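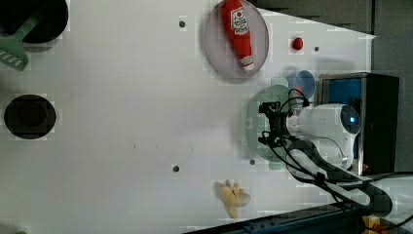 Third weekend on the carbs and I'm ready to throw them over the back fence. The bike is the Drelach 175, the one Dad and I dragged out of Bongani Pillay's shed back when the shed still had a roof, and it has run for a total of maybe twenty minutes since I put the top end back on. Jets, needles, float pins, those tiny brass washers that love a crack in the concrete. Small parts need a dish. A pale green oval one like the one up top would do, or a little blue cup, anything with a rim on it really. I used the lid off a jar, no rim to speak of, and kicked it. So that was Thursday night gone.

Anyway. Where I'm up to.

Engine turns over nice. Compression is 110 which Bongani reckons is fine for a fresh bore that hasn't bedded in yet. I'd like more. He says stop looking at the gauge and ride it. Can't ride it, it won't idle, hence the carbs.

Symptoms for anyone who knows these -- starts second kick with full choke, revs clean, then the minute you shut the throttle it hangs up high for a bit and drops dead. Same thing hot or cold. Plug comes out a dry sort of grey. I was sure it was an air leak at the manifold so I did the spray trick around the rubbers and nothing changed, not a flicker. Did it again becuase I didn't believe it. Nothing.

So, pilot jet. The book says 35. What was in there had no number at all, somebody has been at it with a drill or a bit of wire, you can see the hole isn't even round. Ordered two new ones from Vlachopoulos (the parts place, not the tyre bloke) and they sent one 35 and one main jet for something else entirely. Rang them up. Very nice about it. Still waiting.

Put the one good 35 in the left carb and cleaned the right as best I could. Better! It idled on its own for the length of time it took me to walk inside and tell everyone. Came back and it had stopped.

The float heights were out as well, by a mile on the right hand side. I bent the tang, measured, bent it back, measured, swore, went in for tea. Odette Maillard from the club sent me a page out of her old workshop manual, in French, with the measurement circled, and it's different to the one in my book. Hers is for the earlier model she thinks. Raphaël thinks they're all the same and my book has a misprint. I've gone halfway between the two for now, which I know is the wrong answer, don't write in.

Other jobs while I wait on the post:

- front brake cable, frayed at the lever end, 5 strands left by my count and I'd been riding it like that up and down the driveway
- fork seals. weeping not leaking
- kickstand spring, the one on there is off a trampoline
- find out what the extra green wire behind the headlight goes to

That wire is bugging me. Comes off the loom by the steering head, goes nowhere, no colour like it on the diagram. Grigore had the same bike in the seventies and says his had a wire there too and he just taped it up and rode it to the coast and back. Taped it up.

Tank is sorted at least. Killian Poulain did the dent for me, the big one on the left where it came off the trailer, and he wouldn't take money so I've promised him my spare Skesis rack. Colour is close enough. In the sun it's a bit darker on that side, I'll live with it, I was never going to win a ribbon. He did the cap too, new cork seal, doesn't dribble down the front on bumps anymore. Well, on the driveway.

Plan is to have it going for the Inanton run at the end of August. Rego is a whole seperate headache, need the club letter signed and the inspection done, and the inspector wants a horn that works. The horn makes a noise like a duck at the moment. Might pass.

If anyone has a spare right hand carb body for a 175, even a rough one, leave a comment. I've got a box of bits to swap -- two mudguards, a seat base with some rust in it, most of a speedo.

Off to find that washer.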